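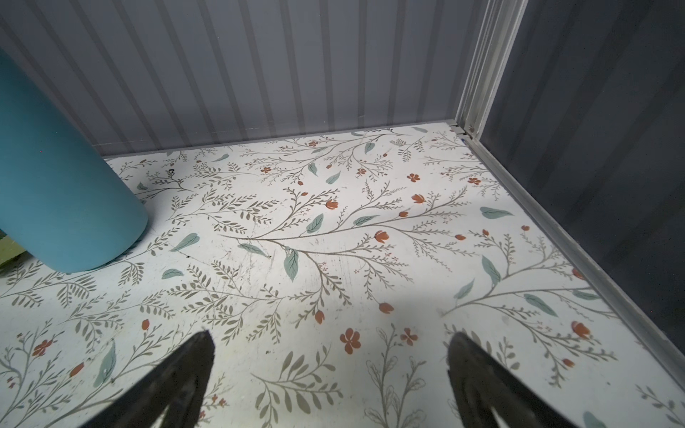 Gallery: testing the Flotida grasp planner at Clerkham

The wrist camera's view of the bench, fingers open over the flowered surface, with the teal cylinder at the left. Look at how much of this view is print. Any planner that works from color has to sort real things from orange blossoms and blue-green leaves, and a few of those leaves are not far off the color of the cylinder.

What we wanted to find out

Flotida is a planning layer that sits between the perception model and the arm controller. The release notes from March say it handles "any tabletop" without retuning. I have read that sentence about a lot of software, so we gave it a busy tabletop and kept the default settings for as long as we could stand to.

We ran 237 grasp attempts over the length of the test. The planner proposed a target every time, which sounds good until you read the logs. In 64 of them the target it picked was part of the pattern. It liked the open flowers best. It gave one of them a higher confidence score than it ever gave a real object, and I'd love to hear how that number gets computed.

About the segmentation step

Mertens, the perception package we feed into it, does put out a depth mask. Flotida reads the mask and then, as far as I can tell from the code, mostly ignores it unless you set a flag that defaults to off. With the flag on, the false targets dropped to 29 over the same number of attempts. Better, yes. I still wouldn't leave it running over lunch.

About speed

The advertised planning time is "real time," a phrase with no units. On our machine it took up to 496 milliseconds per plan, and the slow ones came in bunches. We never found out why. Turning off the debug viewer helped a little – so did restarting the whole thing, which I don't count as a fix.

What we kept

The collision checker is decent. It stays out of the way and its error messages say which joint is the problem, so we moved it into our own stack and put it behind Flulluvier, the old planner everybody here complains about. Flulluvier is slow to set up and ugly to configure, but when it can't find an object it says so and stops.

We'll try Flotida again if the mask flag ever ships turned on. Config files and logs are in the usual folder – start with the README, because the file names are a mess.

Posted 8 May 2024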